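Trestau Guestbook & Memorial Page Kit – my review after a family funeral

Posted October 22, 2021

Quick one, typing this on my lunch break so excuse the mess. A few people in the comments asked what we used for my aunt's memorial page and whether it was worth the money. Short version: mostly yes, with some grumbles. Long version below.

What it is. You pay once, you get a web page for the person (photos, a life story, service details, a donation button if you want one) plus a printed guestbook that gets made up afterwards from whatever people post. No monthly fee. We had the middle package. There's a cheaper one without the book, and I'd say don't bother with that, the book is the whole reason to buy.

Setup. Did it the night after she died, at my kitchen table, barely functioning. Took me 15 minutes to get a page live and that included hunting for a decent photo. Big tick. The questions come one at a time, name, dates, who's left behind, and you can skip any of them and come back. I skipped nearly all of them. It didn't nag me.

The wording suggestions though. Skip. Every one of them sounded like a greeting card from a servo. "Forever in our hearts" and so on. My aunt would have thrown something. We wrote our own, four lines, done.

Messages. This is where it earned its keep. We ended up with 133 messages, a lot of them from people we had never heard of. Women she'd nursed with up at Indari in the seventies. A bloke she taught to drive. You can approve each one before it shows or let them all go straight up. I turned approval on, then regretted it because my phone went off all through the day of the service. Turn notificatons off first. The setting is under Family, not under Messages, took me ages.

Other relatives can be added as helpers. Seven of us were on it at one point, which was too many. Two cousins kept changing the main photo back and forth and there's no way to lock it. There should be. Pick one person to be in charge and leave it at that.

Donation button. We asked for gifts to the Nurkis hospice fund in place of flowers. The button just sends people off to whatever link you paste in, so Trestau doesn't touch the money or take a cut, and I liked that. Downside – you can't see a total. The hospice wrote to us later with the names, so it was fine, but if you're hoping to show a running tally on the page you can't.

Service details. Works. Map works. One thing, it put the time in the wrong time zone for the relatives overseas and I only found out when somebody rang me at an awful hour. I wrote the local time into the text as well after that. Do the same.

The livestream add-on we didn't buy. The funeral home had their own. Can't comment.

Printing. You get a proof to look over, then the book takes a few weeks. Ours came in March, well after everything had gone quiet, and I reckon that was a better time for it than straight away. Hard cover, thick paper, stitched so it lies flat on your lap. Photos came out a touch dark. The two I'd scanned from her album looked fine, the phone ones were worse.

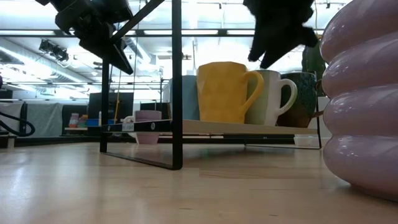 It's been passed around the family a fair bit since and the binding is holding up. One page has a message printed twice, that's on me, I didn't read the proof properly. Have someone else check it. You are not at your sharpest.

Cost. We paid $471 all up with postage and one extra copy of the book. Not cheap. I did look at Pētersons first, who do a similar thing, and their page was nicer looking to be fair, but they charge every year to keep it online and I did not want a bill with her name on it turning up in my inbox each year.

Support. Emailed twice. First reply came the same day, from a real person, kind about it. Second one took over a week and didn't answer what I asked (whether the web address could be changed. Still don't know).

Good:
Fast to set up when you can't think
No yearly fee
Book is lovely
Doesn't take a slice of donations

Not so good:
Canned wording
No lock on the main photo
Time zone thing
Dark photos in print
Patchy support

Would I use it agian? Yes. Hope I don't have to for a long while. If you're in the thick of it right now, get the page up with a name and a photo and the service time, and leave the rest till you've slept. You can keep editing right up until you sign off on the proof.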